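Keeping an indoor cat's claws in order at home

I get asked about claws more than anything else, usually by people with a ruined sofa. My two are indoor cats and I trim them myself, every other Wednesday after tea, when they're full and sleepy and can't be bothered to argue.

Start with the paws, weeks before you go near any clippers. Stroke a foot while they're dozing, press a toe so the claw slides out, let go, give a treat. Mine took ages to put up with it (Ikine, the tabby, still sulks) but it does sink in.

When you do clip, take only the clear hooked tip and stay well away from the pink bit, because that's the quick and it bleeds. On dark claws you can't see it, so take off a sliver and leave it there. One paw a night is plenty! I keep a saucer of cornflour next to me for accidents – a pinch pressed on the tip usually does the trick, and if it keeps bleeding, ring the vet.

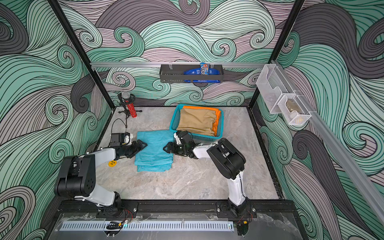 Swirly waves in mint, mauve and charcoal, with a pale marble-look floor.

Now, scratching posts. Most shop ones are far too short. A cat wants a full stretch, so I made mine 900 mm tall on a heavy square base and it doesn't wobble. Wrap it in sisal rope, pulling every turn tight against the last, and staple the ends where no paw can reach them. I used 39 metres on the big one, with a fair bit left over for patching.

Put it right beside whatever they're wrecking at the moment. My friend Tracey Hebden hid hers in the spare room and wondered why the armchair kept losing. Once they're using it you can shuffle it along a little each day.

For the sofa itself, double-sided tape on the corners works a treat, but try it on a hidden patch first as some fabrics mark. And don't throw the post out when it gets tatty, they like it best that way. Just rewind the worst stretch and rub in a bit of dried catnip.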